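Subject: Re: [ultwood-users] Zoser review widget for the product template?
From: Reshma Venter

On the list, Jukholm wrote:
> Has anyone on here moved from the old testimonials block to the Zoser
> add-on? The sales page says it pulls in reviews on a schedule, caches
> them, and adds "zero weight" to the page. We have 642 products and I
> would love to stop pasting quotes in by hand. Planning to switch
> everything over in November unless someone talks me out of it.

I'll have a go at talking you out of it, or at least out of doing all 642 at once.

I put Zoser on a copy of our shop and left it there long enough to get past the demo glow. "Zero weight" is a stretch. It loads one script and one style sheet on every page, including pages with no reviews on them. The script came to 288 KB before compression. You may not care, but it isn't zero, and I'd want to know why a block of text and five stars needs it.

The cache is the bigger worry. Where does it live? The docs say "in your database" and stop there. I found it in the options table, set to autoload, so every request drags the whole lot into memory whether it's wanted or not. With 20 products I couldn't measure a difference. With 642 I think you will.

My test page was the drinkware one, which has the longest description we've got and two photos in the gallery.
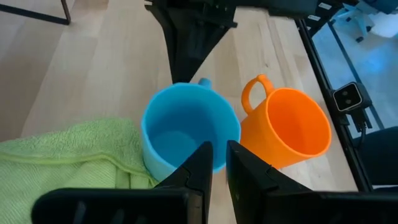
Blue and orange mugs, gallery photo 1

The widget sat under the gallery and pushed the Add to Cart button down past the first screen on my phone. There's a "compact" setting that is supposed to stop this. It made the stars smaller and left the padding alone. I wrote to support and was told to use custom CSS, so I did, and the next update changed the class names and undid it.

On the schedule: it runs when a visitor happens to trigger it. If your shop is quiet overnight, nothing gets pulled in overnight. That may be fine for you. It's not what I understand by "on a schedule," and I'd ask them straight out before paying — they have a habit of answering the question next to the one you asked.

I'll give it this much, the import itself was clean. Accented names came through fine and I saw no duplicates. Evangelista never managed that for us in two years of trying.

If you still want to go ahead, this is the order I'd do it in:

1. Clone the shop and turn off outgoing mail on the clone.

2. Export your old testimonials to a file first. The Zoser uninstaller removes its own tables and I wouldn't trust it to stop there.

3. Switch over 8 products, no more, and include one with a gallery so you can see where the button ends up. 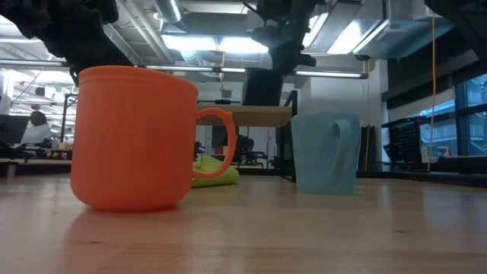 4. Check the size of your autoloaded options before and after. Write both numbers down.

5. Run one plugin update while it's still on the clone, then look at your styling again.

If step 4 comes out flat I'll take back half of this. Please post the numbers here either way, good or bad. So far all I've seen is the vendor's own chart, and it has no units on one axis.

Also, which version of Ultwood are you on? The old testimonials block got a fix in the last release for the quote marks problem, and if that was your main gripe you might not need any of this.

Reshma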